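My town library has 117 board games and I have never seen a full set of dice in any of them. I mention it as a resident of Stancombe, a borrower in good standing, and a man who once finished an evening of Cirkirura by drawing numbers out of a soup bowl.

The library wants to fix this with a late fee. Two dollars a day, starting in June, on any game that comes back after its due date. I have read the notice by the door several times and can't find the part where this produces dice.

Late fees punish the slow. The slow are, in my experience, the good ones. My neighbor Florian Cordier kept a copy of Sorel for most of a winter, and when he finally returned it he had sorted the cards, glued the corner of the box, and typed up the one page of rules that had gone missing years ago. Under the new system he would owe them more than the game cost. Meanwhile the family that keeps a game for one night, feeds a pawn to the dog and drops the box through the return slot at 8 a.m. is a model citizen.

The real trouble with lending is that we count boxes. A box goes out, a box comes in, and the computer is happy. What's in the box is between you and your conscience, and mine has been known to look the other way when a small green cube rolls under the radiator.
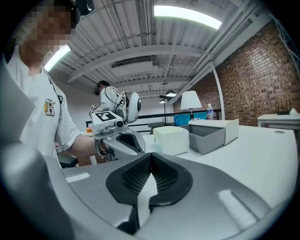
I would like to propose the zip bag. Every game gets one, taped inside the lid, with a card that says what should be in it. You check it when you take the game home. You check it again when you bring it back, and if something is gone you write down what. No fine, no lecture. Just your own handwriting, admitting to the next borrower that you lost the sheriff.

I raised this at the Thursday meeting and was told it would take too much staff time. Mathis Pichon, who runs the desk and has the patience of a parked car, pointed out that he already spends his lunch on the floor with a flashlight. The library has set aside $3000 for software to track the late fees. You can buy a great many zip bags for $3000. You could also buy 18 replacement copies of nearly everything on the shelf and have money left for soup bowls.

I know how this goes. The fee will arrive in June, people will return games on time, and the yearly report will have a nice chart in it. Fewer people will borrow the long ones, the kind you need to leave set up on the dining table for a week while everyone eats off their laps. Charpentier takes four evenings if you play it properly. Who is going to risk that at two dollars a day?

I've got it out now, as it happens. It's due back Monday and we are missing a bridge.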